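Residents' Guidance: Care of Wooden Floors in Winter

Issued by the Merach Housing Office, 2018-01-11

Wooden floors in the Jumville flats should be swept daily during wet weather. Grit carried in on shoes scratches the finish, and a stiff mat inside the front door will catch most of it. Mats with rubber backing are not recommended, as they may leave a stain.

When washing, use a well-wrung mop and work along the length of the boards. Steam cleaners must not be used. Spilt water should be wiped up at once, particularly near radiators.
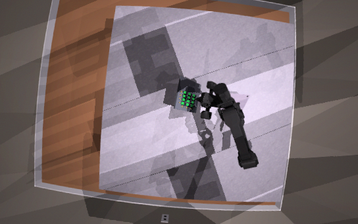
Felt pads should be fitted under chairs and tables, and replaced when they become thin or dirty. Heavy furniture should be lifted by two people.

Small gaps may open between boards while the heating is on. Residents are asked not to fill them before spring. Gaps wider than 4 mm should be reported to Wilmer Pacheco, Maintenance, on extension 121.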